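# Coltham gripper kit: equipment and budget notes

This README goes with the purchase list for the hand-held gripper sets. It covers what we hold, what we plan to order and what wears out. Recording settings are in a separate file.

## What a set is

One set is two hand-held grippers, used as a pair by one person. Each has a black body, yellow fingers and a printed label. Check the label against the asset list before claiming for repairs.

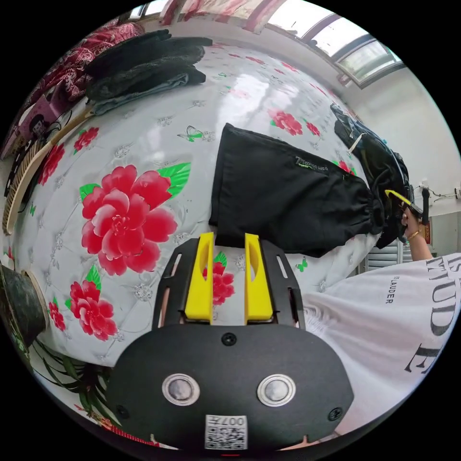
Gripper 007 on a bedroom task, with a drawstring bag and a backpack on the bed.

## Costs

All prices are in pounds, before VAT.

- Gripper, complete (Nerneo): 398
- Spare fingers, per pair (Skata): 20
- Hard case for one set (Vondráček): 76

Two grippers do not fit in the small case. Order the large one only.

## Planning for home sessions

Most of our tasks use soft goods on beds and sofas, so finger spares matter more than spare bodies. Budget two pairs of fingers per gripper per year. Travel to homes comes out of a separate line, currently 442 for the year, and nearly all of it goes on parking.

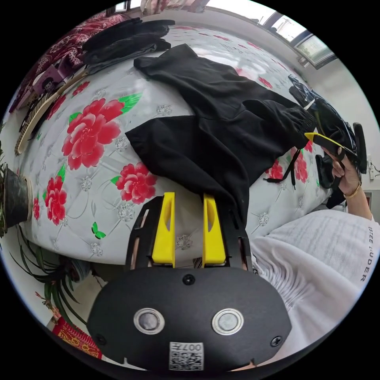
Coltham Home Robotics Group, Equipment and Purchasing

The garment tasks need both hands, and a set with one gripper away for repair can't be used for them. We want one complete gripper held as a shared spare before the October order. It should be the same model as the others, as the mounts are not interchangeable with the older type.

Quotes are valid for one month. Ask for a new one if yours has lapsed.

Last updated: Apr 12, 2026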